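An Afternoon at the Matitz Works, With Biscuits

The town of Cloltlow opens its old buildings once a year, in December, which tells you something about how badly it wants visitors. I went for the Matitz works, where they made buttons until the market for buttons became what it is now. The leaflet promised "industrial heritage, guided walks and refreshments." I have been to enough of these days to read that list from right to left.

The train gets you to within two miles of the gate. The leaflet describes the rest as a pleasant riverside stroll, and I'm sure it is in June. By the time I reached the works my left boot had taken on a good share of the river, and I was handed a sticker with a smiling button on it and told I'd just missed the one o'clock tour. The next was at two. There was a bench.

The building is handsome in the manner of places that were put up to look richer than the people paying for them. The date over the door is 1837, carved very deep, and the front has tall arched windows with a pediment that has lost most of whatever was going on in it. Opinions differ on whether it was a ship or a goddess. Around the back it turns into plain brick and gives up on arches entirely. I always like the backs of these places better.

Our guide was Alcides Cuadros, who spent his working life in the dye room and has the kind of voice that can be heard over machinery, including when there isn't any. He had no notes. He started with the founder, a man he plainly disliked, and spent ten minutes on the founder's second marriage before we had moved off the doormat. At its height, he said, the works employed 700 people, most of them women, and most of them paid by the gross. Finished buttons were sewn onto cards, and the sewing was done at home, by the whole family, after supper. The founder's portrait hangs over the stairs. He is wearing a coat that fastens with hooks.

Upstairs is the pattern room, and it's the reason to come. Every button the works ever sold is supposed to be in there, wired to boards and filed in shallow drawers. You are allowed to pull the drawers out yourself, which I can't remember ever being allowed to do anywhere. Shell, horn, bone, glass, brass, a brief and regrettable period of painted cork. There is a whole cabinet of mourning buttons, all black, all different, and a woman beside me went through it drawer by drawer with real dedication. I found the exact toggle off a duffel coat I had when I was nine. I hated that coat. I stood there for quite a while anyway.

The stamping floor is bare now apart from one press, painted green, which Cuadros worked by its handwheel for the benefit of the children. It made a noise like a dropped piano and produced nothing, there being no brass in it. The children asked for it again. So did I, more quietly.

From there you cross the yard to the newer wing, which was put up when the firm went into plastics. The tour goes through it because the only working restrooms are at the far end. 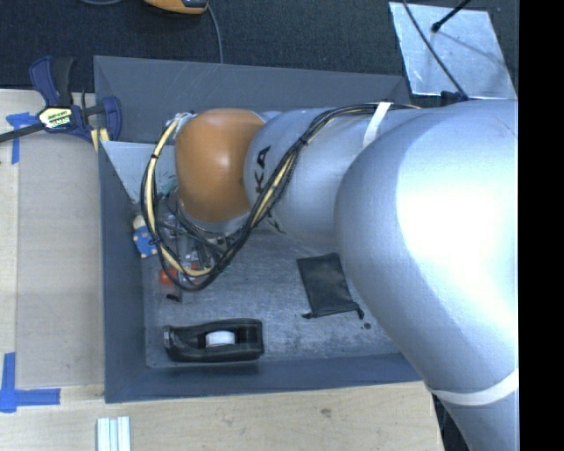 On the way through the newer wing: a silver arm and a gray bin.

The yard itself deserves a mention. It's paved with rejects. Broken shell blanks were tipped there for decades and trodden down, and after rain the whole surface shines like the inside of an oyster. Cuadros says visitors used to fill their pockets, and that he used to let them. Now there's a sign. I noticed several people having trouble with their shoelaces in the immediate area of the sign.

Refreshments were in the old counting house, up a flight of stairs clearly designed by somebody who disliked being asked for money. Tea came from an urn. The cakes had gone with the one o'clock tour, but there were Lozano biscuits, a local product I had never met before and have since thought about more than I expected. They're flat, flavored with aniseed, and so hard that the correct method, as shown to me by an older gentleman at the next table, is to lean one against the inside of the cup and go and do something else.

There's a small shop. It sells buttons. You can also buy a guide by the Umutari Press, a slim thing with good maps and a chapter on drainage that I'll admit I read twice. It's better than the leaflet and a good deal franker about the founder. I bought that, a card of green glass buttons for a cardigan I don't own, and a bag of the biscuits for a relative with strong teeth.

The works had 2000 visitors last time, according to the chalkboard by the till, and whoever wrote it up had underlined the number hard enough to snap the chalk. They'd like to beat it. They would also like a new roof on the east side, and there's a bucket by the exit for donations, placed next to another bucket, which is for the roof in a more direct sense.

If you go: wear proper boots, take the one o'clock tour, and start with the mourning cabinet before it gets crowded. The path back to the station is unlit after four.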